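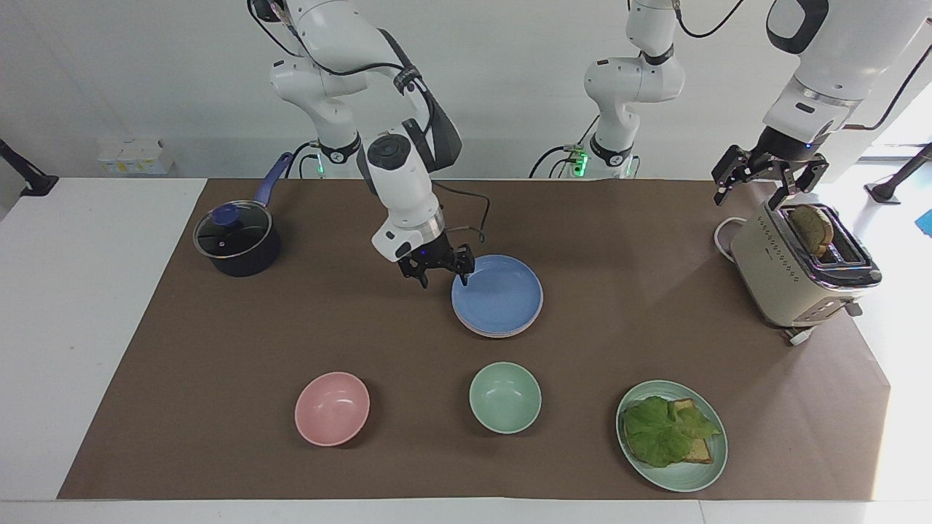 Two arms, two-finger grippers, and the breakfast table we use for comparisons.

January 8, 2021

Stop testing grippers on blocks

Most gripper comparisons I read are done with blocks. A foam cube, a wooden cube, maybe a tennis ball if the writer is feeling generous. Then there is a table of success rates and a winner. I think these tests tell a buyer very little, and I would like to see fewer of them.

At Rirkwood we spent last February choosing between two grippers, the Handen and the Amaral. Both are parallel, both have two fingers, and both fit our arms with an adapter plate. On blocks they were the same. We ran 800 picks and could not have told you which one was mounted from the numbers alone.

Then we set the table. Plates in a stack, bowls, a saucepan with a glass lid, a toaster with a slice of toast in it. The gap showed up the first morning. A plate rim is thin and curved and sits close to the plate under it, so a thick fingertip pushes the whole stack sideways before it gets a hold. The Handen's fingertip was 2 mm thicker than the Amaral's. On a cube that does not matter at all.

Toast is worse. It is stiff until you squeeze it a bit too hard, and then it is crumbs. What you need is fine control at the low end of the force range, and spec sheets lead with the high end. I have never once needed the maximum grip force in a kitchen task.

People object that a table like this is hard to repeat. That is fair. Bread varies, and someone has to put everything back in the same spot. We mark positions on a paper mat and reset between runs. It is slow and dull, and we got through 31 runs on a good day. I would still take those over the 800.

The other objection is that the controller matters more than the fingers. Sometimes it does. When we moved to the Peria controller both grippers improved, but the Handen still shoved the plates.

If you only have time for one test, take 12 things from your own job and try to pick up each of them. Write down what slipped and what broke. Leave the cubes in the box.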